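Home office walls and floors – quick tips

Reader questions piled up since September so just going to rattle through these.

Scuffs on rough plaster. Don't scrub. Soft brush first, then a barely damp sponge, dab dab dab. Water running down textured wall leaves streaks you will see forever. Ask me how I know.

Dark paint. Touch-ups always show. Do the whole wall corner to corner or leave it alone. Keep a jar of the leftover paint, lable it with the room name.
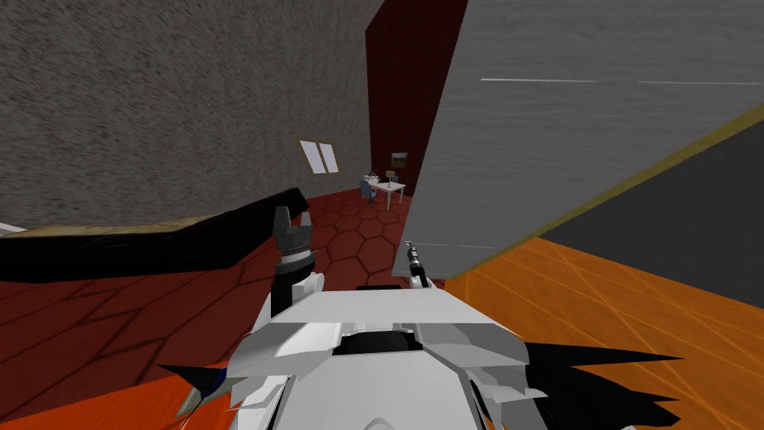
Chair casters full of hair – pull them straight out, most just pop. Seam ripper through the hair, tweezers for the rest. Drop of dry lube on the axle. Five minutes a chair.

Squeaky chair when you lean back? Tip it over, tighten every bolt underneath before you buy anything. Yanling Fan wrote in to say hers was one loose screw. Had already ordered a new chair.

Desk wobble. Felt pad under the short leg. Folded cardboard works for a week then goes flat.

Glossy and see-thru things. Dust dry first, always, or you're just dragging grit around. Then microfiber, a little water, one drop of dish soap. No paper towels on clear plastic, they scratch. Set it down on a towel while you work so it can't roll off.

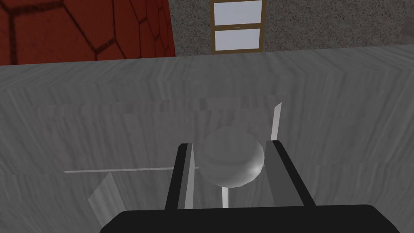
Smooth gray ball between two black fingers.

Picture hanging crooked again: dab of poster putty on the bottom two corners. Done.

Next time, drawers that stick. Send yours in.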